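Kivivance Card Archive: February progress report to the Leitner fund
Prepared by Zakhar Panasiuk

Cataloging of the Dasulari collection continued through the month. The collection holds 1695 postwar baseball cards, of which 303 now have complete records: set, card number, centering measurement, surface notes and front and back scans. Another 44 are on hold pending a second opinion on trimming.

Edge measurements were repeated on the first box after the scanner was recalibrated. Seven records changed by more than the allowed margin and have been corrected.
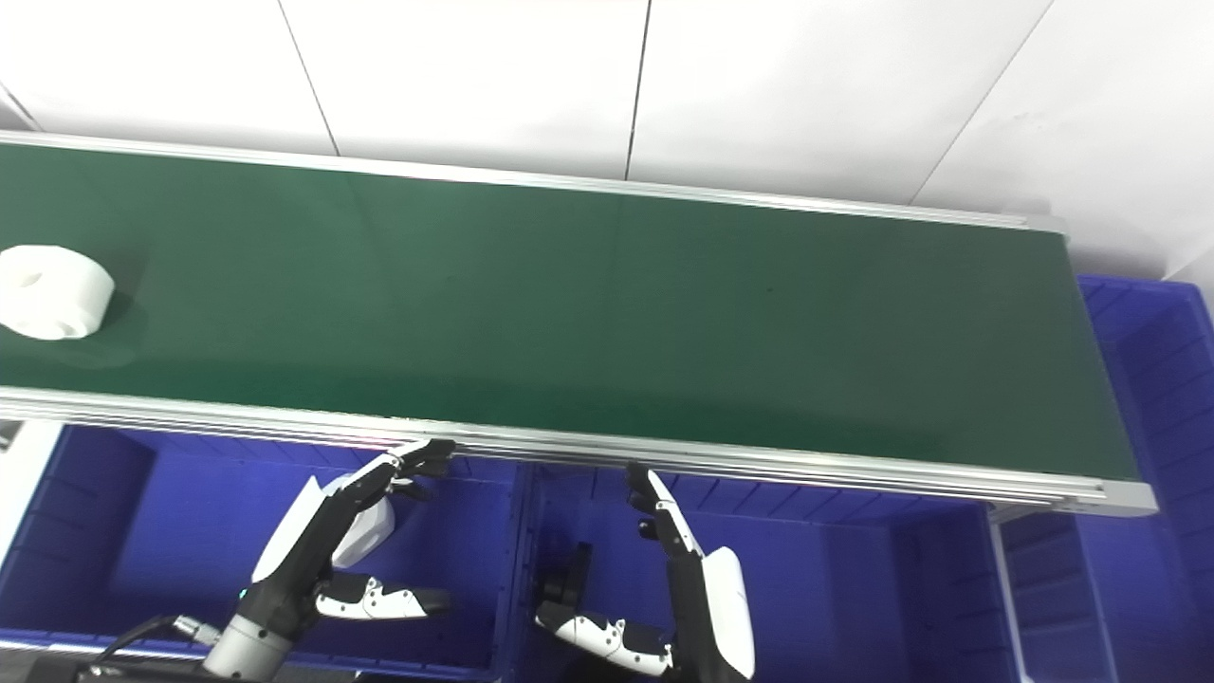

Will the cards on hold be submitted for grading this cycle?
They stay out until the second reader, Zela, has returned written findings on each one. Submission fees for them remain unspent.

Sleeve and top loader costs are within budget. Next month's work covers the second box, mostly commons with moderate corner wear, and a check of print variations against the set lists. The spending table follows under separate cover.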